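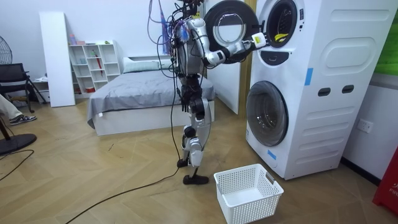

How to get a musty smell out of bath towels

Towels that smell fine on the shelf and sour after one use have a buildup of detergent and body oil in the loops. Another regular wash won't shift it. You need two hot washes back to back, with no fabric softener in either.

What you need

White vinegar, 1 cup
Baking soda, half a cup
An old toothbrush
A dry rag

Steps

1. Load the washer half full. Seven bath towels is too many for most home machines.

2. Pour the vinegar straight into the drum. Leave out the detergent. Run the hottest cycle the care label allows.

3. Leave the towels in. Sprinkle the baking soda over them and run the same cycle again. Don't put the vinegar and baking soda in together, as they cancel each other out.

4. Shake each towel hard before it goes in the dryer. Dry on medium until the hems are dry too. Hems take longest.

5. Wipe the rubber door seal with the rag and scrub the folds with the toothbrush. Leave the washer door open until the drum has dried out.

If the smell comes back

Cut your detergent by half for the next few loads. Check that towels are hung flat on a bar after showers and not bunched on a hook. Never leave a wet load sitting for 24 hours. If you do, start again from step 2.

Never use vinegar in the same load as chlorine bleach. The fumes are dangerous.

Posted by Booker Calloway in Laundry
13 comments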